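Arkeo räumt den Tisch ab: Neues Angebot »Flistilen« bringt Ordnung auf gemeinsam genutzte Büroflächen

Ab Februar bietet der Büroausstatter Arkeo kleinen Firmen und Gemeinschaftsbüros ein Paket an, das vor allem aus Weglassen besteht. Es heißt Flistilen, kostet 79 Euro pro Tisch und beantwortet eine Frage, die in vielen Büros seit Jahren vertagt wird: Was darf eigentlich auf dem Tisch liegen bleiben, an dem alle sitzen wollen und den keiner aufräumt?

Die Antwort von Arkeo fällt knapp aus. Erlaubt sind eine Pflanze, zwei Notizbücher und das, woran gerade gearbeitet wird. Ladekabel ohne zugehöriges Gerät, Kugelschreiber von Messen und der Becher mit dem Rest von gestern fallen nicht darunter. Über den Becher wurde intern am längsten gesprochen.

»Unsere Kundschaft besitzt hervorragende Schränke«, sagt Usha Chacko, Leiterin Einrichtung bei Arkeo. »Darin ist meistens viel Platz, denn alles, was hineingehört, liegt auf dem Tisch. Wir haben lange versucht, noch bessere Schränke zu verkaufen. Das war für beide Seiten lehrreich.«

Erprobt wurde das Angebot in den Räumen des Gemeinschaftsbüros Kurian, einem hellen Haus mit offenen Deckenbalken, Holzdielenoptik am Boden und schwarzen Drehstühlen. Für den Versuch wurde ein quadratischer Holztisch ausgewählt. In der hinteren Reihe bekam die Pflanze den Platz in der Mitte, links und rechts davon je ein Notizbuch. Die vordere Hälfte bleibt nach der Flistilen-Regel der Arbeit vorbehalten. Dass die Notizbücher dabei leicht schräg liegen dürfen, ist ausdrücklich vorgesehen. Wer sie parallel zur Tischkante ausrichtet, bekommt von Arkeo keinen Aufpreis berechnet, aber auch keinen Nachlass. 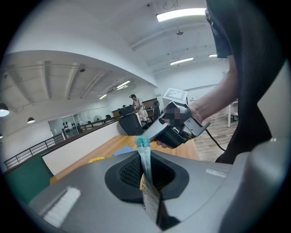
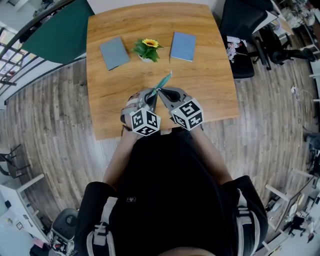 Bei Kurian: ein schmales Päckchen mit blaugrünem Oberteil (erstes Bild), die Sonnenblume im weißen Topf zwischen zwei Notizbüchern (zweites Bild).

Zum Paket gehören ein Ordnungsgespräch, ein Tischplan und 6 Karten mit Vorschlägen für Dinge, deren Verbleib im Team noch ungeklärt ist. Die Karten sind bewusst höflich formuliert. Eine Vorfassung mit dem Wortlaut »Wem gehört das?« wurde zurückgezogen, nachdem sie im Probelauf selbst mehrere Tage auf einem Tisch gelegen hatte.

Für die Teeküche ist eine Erweiterung unter dem Namen Gurketti in Arbeit. Sie widmet sich Vorratsgläsern, deren Inhalt sich nur noch durch Öffnen bestimmen lässt, was in der Regel unterbleibt. Einen Termin nennt Arkeo vorerst nicht. Die eigene Teeküche des Unternehmens soll zuvor in einen Zustand gebracht werden, den man Gästen zeigen kann.

Die erste Auflage von Flistilen ist auf 200 Pakete begrenzt. Pflanzen und Notizbücher sind nicht enthalten; nach Erfahrung des Anbieters sind sie in jedem Büro bereits vorhanden, meist unter etwas anderem. Schreibtische einzelner Personen werden auf Wunsch mitbetreut, sofern die betreffende Person davon weiß.

Bestellungen und Anfragen für Ordnungsgespräche nimmt Arkeo ab sofort entgegen.

Pressekontakt
Arkeo, Abteilung Einrichtung
Ansprechpartnerin: Usha Chacko
Abdruck honorarfrei, Beleg erbeten (bitte digital, der Tisch ist gerade frei)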